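The Drawer Under the Desk
Thursday, May 7, 2026

The last tenant on the second floor of the old Rimberg mill left two desks and a carpet nobody wanted. The carpet went first. The desks went a week later, and the people who took over the space replaced them with white ones that have a flat top and a shallow drawer underneath.

The drawer was the part they argued over. Half of the group wanted plain tables, which cost less and are easier to move. The other half said that a desk with no drawer ends up with everything on top of it — chargers, receipts, tissues, spare keys. The drawers won, at a cost of $700 for the set.

Shared work rooms like this one have opened all over Rimberg in the past few years, most of them in buildings put up for some other use. Brick walls stay because taking them out is expensive. Storage has to go wherever the walls allow it, and a curved wall allows less than a straight one. Standard shelving leaves a gap behind it that collects dust and pens.

Brenanari, the small furniture shop on Stimley Street, sells a lot of desks to these rooms. Its advice to new customers is to buy the storage before the seating. Chairs are easy to find secondhand and people have strong opinions about them anyway. Shelves and cabinets are harder to add once the desks are in place and the cords have been run.

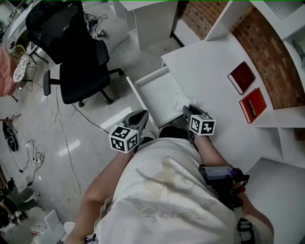

A white desk, and white shelving against the brick. Small things go in the drawer, books stay on top.

Drawers bring their own trouble. A shallow one fills fast, and what fills it is mostly trash. Used tissues are the worst of it, followed by dead batteries and the paper sleeves from coffee cups. The house rule in the mill is that each drawer gets opened all the way and emptied on the first Monday of the month. Whatever is still useful goes back in. The rest goes in the can, and the inside gets a wipe with a damp cloth.

Books are allowed to stay out if someone is reading them. Otherwise they belong on the shelves, in the open compartments, where other people can borrow them. The exception has been stretched a good deal, and there are titles that have been "in use" since the winter.

The floor is a separate problem. The room has 2000 square feet and 4 wall outlets, all on the same side, so power strips and loose cables run out across the floor to wherever people sit. A quote from Mridha Electric for floor outlets came in higher than the furniture did. For now the plan is a set of flat cord covers, and office chairs with casters are supposed to be kept off the cables until those arrive.

Seating has been added as it turned up. Mesh office chairs are for desk work, and a yellow wire chair by a round side table is where people take phone calls. It is not comfortable, and calls have gotten shorter.

The lease runs through next May.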